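Where Does a Sofa Come From? The Secret Life of Soft Chairs

For children from eight years old, and for the grown-ups who read with them

Today you probably sat on a sofa, or on some other soft chair. Maybe you are on one at this moment, with your feet under you. A sofa is such a normal thing that we forget to be curious about it. But people sat on hard things for a very long time before anybody could fall asleep in front of a fire on a soft one, and inside every sofa there are many layers that you never see.

I grew up in a house with one sofa and five people who wanted it, so for me this is an important subject.

Before the sofa

Very long ago, people sat on the ground, on stones, on logs and on animal skins. Sitting on the ground is not bad at all. In many parts of the world families still sit on mats and rugs to eat and talk, and it is very comfortable when your body is used to it.

Then came stools and benches. In ancient Egypt, rich people had chairs with beautiful carved legs, sometimes in the shape of lion's feet. The ancient Romans liked to lie down on one elbow while they ate their fancy dinners. They used a kind of couch for this. Try to drink soup while you are lying on your elbow, and you will have much respect for the Romans. (Please ask first, and use a towel.)

In Europe in the Middle Ages, most people had hard benches or wooden chests. A chest was useful because you could keep your clothes inside it and sit on top. If you wanted something soft, you put a cushion on the wood. When you stood up, you could take the cushion with you to the next bench.

Where the words come from

The word "sofa" traveled a long way to reach us. It comes from an Arabic word, "suffa," for a raised bench or a raised part of the floor, covered with carpets and cushions. The word went through Turkish and other languages before it came into English.

"Couch" comes from an old French word that means to lie down. So if your parents say that you should sit properly on the couch, you can tell them that the word is on your side. I cannot promise that it will help.

What is inside?

A sofa is a little like a sandwich. The outside is only the last layer. When I was nine I believed it was full of feathers from top to bottom, like a very big pillow. It is not so.
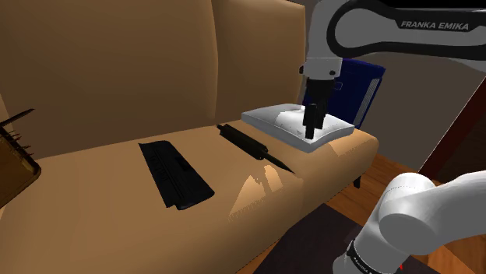
A long tan sofa with two tall back cushions.

At the very middle of most sofas there is a frame. You can think of it as the skeleton. The frame is often made of wood, and sometimes of metal. It must be strong, because people do not only sit on sofas. They drop onto them, they lean on the arms, and some people jump, although they were told not to.

On the frame there are often springs or strong stretchy bands. A spring goes down when you push it and comes back when you stop pushing. Some springs look like a coil, the way a snake rests. Others look like a letter S that somebody wrote again and again without lifting the pencil.

Over the springs comes the padding. In old times, makers used horsehair, straw, wool, feathers and even dried moss. Horsehair was one of the best, because it is curly and stays bouncy for many years. Today most padding is foam. Foam is full of tiny bubbles of air, and when you sit down, a part of the air goes out. When you stand up, the air comes back in. This is why a cushion keeps the shape of your bottom for a moment and then slowly forgets you.

The last layer is the cover. It can be cotton, wool, leather, velvet, or a cloth made from plastic threads. The cover has to be strong enough for belts, zippers, cat claws and crackers.

The person who puts all these soft parts on a frame is called an upholsterer. You say it like this: up-HOLE-ster-er. It is a difficult word, and I needed a long time before I could say it without stopping in the middle.

A visit to the workshop

In the small town of Gerneck there is a workshop called Ibrahim, where old chairs and sofas are repaired. I went there one morning in February. It smelled of glue and coffee, and there was cloth in every color on the shelves.

Zainab Anozie was working on an armchair that was older than my grandmother. She showed me how to take out the old nails with a small tool that has a split end, like the tongue of a snake. There can be 300 nails in one chair. She puts them in a jam jar, and when the jar is full she starts a new one.

When the cover came off, we found a second cover under it, with faded roses. Somebody long ago had been lazy and put the new cloth on top of the old one. Under the roses there was gray horsehair. I was allowed to touch it. It felt like the hair of a very old doll.

Zainab cut the new cover from a paper pattern, in the same way as you cut the parts of a dress. An armchair needs many pieces. There is one for the seat, one for the inside of the back, one for the outside of the back, and small strange pieces for the arms that look like nothing at all until they are sewn together. The line where two pieces are sewn together is called a seam. Sometimes a thin round cord goes along the seam, and then it is called piping.

Why are so many sofas brown?

You can find a sofa in pink, in green, or with parrots on it. But if you walk through a furniture store, you will see a lot of brown, tan and gray. One reason is dirt. Light brown hides dust and tea better than white does. Another reason is that people keep a sofa for many years. They may paint the walls or buy new curtains, and a brown sofa looks fine next to nearly everything.

Also, one color is never only one color. Look at a tan cushion in the afternoon. The part near the window can be almost orange, and the part that turns away from the light can be dark like chocolate. Painters know this very well. If you want to draw a sofa so that it looks round and soft, you need at least three pencils from the same color family.

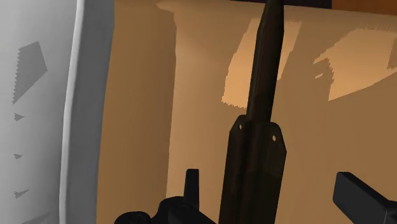
Olanrewaju Chukwu wrote to us after the first version of this page that our family's brown sofa was chosen by my grandfather for one reason only, which was that the dog was brown too. He says that in fifteen years there was not one argument about dog hair, and that children should know this trick.

It is a good trick, and I thank him for it. With a white dog it is of course a different story.

The land between the cushions

Every sofa has a gap at the back of the seat, where it meets the backrest. Things fall in there. When you sit down, the seat bends and the gap opens a little. A coin or a pencil slides in. When you stand up, the gap closes again and the coin stays inside.

In Zainab's workshop there is a shelf for things that she found in sofas. When I was there it had hair clips, a spoon, 2 chess pieces, a key, and a train ticket from Travside to Flalholm that was so old that the price made us laugh. She always asks the owners if they want their things back. Most want the keys. No one has asked for the spoon.

You can make your own search at home. Ask an adult before you begin, and use your hand slowly, because there can be pins or something sharp. Write down what you find. My best result was a marble and a raisin, or I hope it was a raisin. 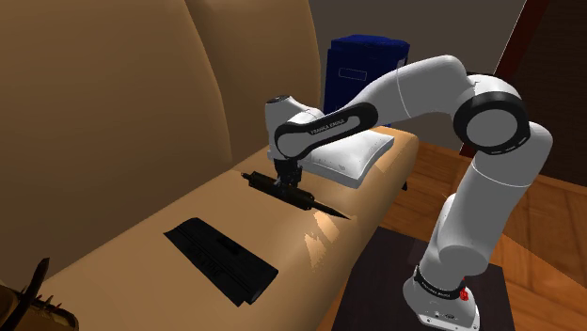 How to be kind to a sofa

Sit in different places. If everybody always takes the same corner, the foam there becomes tired and flat, and the other corner stays like new.

If the cushions come off, turn them over 2 times a year. Put it together with something that you remember, for example the first day of summer vacation and the first day of winter vacation.

If you spill a drink, press a dry cloth on the spot. Do not rub. Rubbing pushes the drink deeper into the threads, and it makes the stain wider. And tell somebody quickly! A fresh stain is much easier than one that was hidden under a pillow for a week.

Do not sit on the arms. They are made for elbows.

Words to remember

Frame: the hard skeleton inside the sofa.
Padding: the soft layer, for example foam, wool or horsehair.
Seam: the line where two pieces of cloth are sewn together.
Piping: a thin round cord along a seam.
Upholsterer: a person who covers and repairs soft furniture.

Something to try

Take a kitchen sponge and put a book on it. Look at it from the side and measure with a ruler how high the sponge is. Then add a second book and measure again. Take both books away and watch how the sponge comes back. Try it also with a folded towel and with a small pillow, and write your numbers in a table. Which one would you choose for a seat, and which one for a back? Send us your drawing of the sofa you would build, and please write on it what is inside.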